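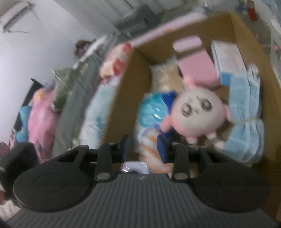 Neltico H2 hand-held gripper, spare pads and service kit

In stock. Ships same day if ordered before 2 pm.

Fits all H2 units with the two-finger head. Does NOT fit the Varkent adapter head, different pin size, please check before ordering, we get a lot of these back.

What's in the kit
Contact pads, dark blue, one pair
Pivot pins and clips
Tube of Flarer dry lube, 30 ml
Hex key
Alignment card

When to change pads
Every 200 hours of picking, or sooner if they go shiny. Plush and folded fabric are easy on them. Cardboard edges and crinkly plastic bags are not. If you work mostly out of boxes keep a spare pair in the drawer.

Swapping pads
Power off, battery out. Open fingers all the way. Back out the screw behind each pad, slide the old one off toward the tip. Wipe the seat with a dry cloth, no solvent. Pads are handed, left and right, the mark goes to the inside. Snug only. Overtightening bows the pad and the fingers wont meet flat.

Then close on the alignment card. It should hold with a light tug. If it slips on one side loosen that pad, reseat, try again.

Linkage
Lint gets into the pivots, esp. on soft goods. Brush out weekly. One drop of lube per pin, work the fingers open and shut, wipe off the extra. Keep it off the pads!! Lubed pads go in the trash.

Still stiff after cleaning? Dont force it. Check for a bent pin first, the upper ones take most of the knocks against box walls. Replacment pins also sold separately, see the Ignacio small parts page.

After any service
Re-zero the opening. Hold the button with the fingers fully closed until it beeps twice. Skip this and the recorded width will be off.

Kit $29. Returns within 30 days, unopened only.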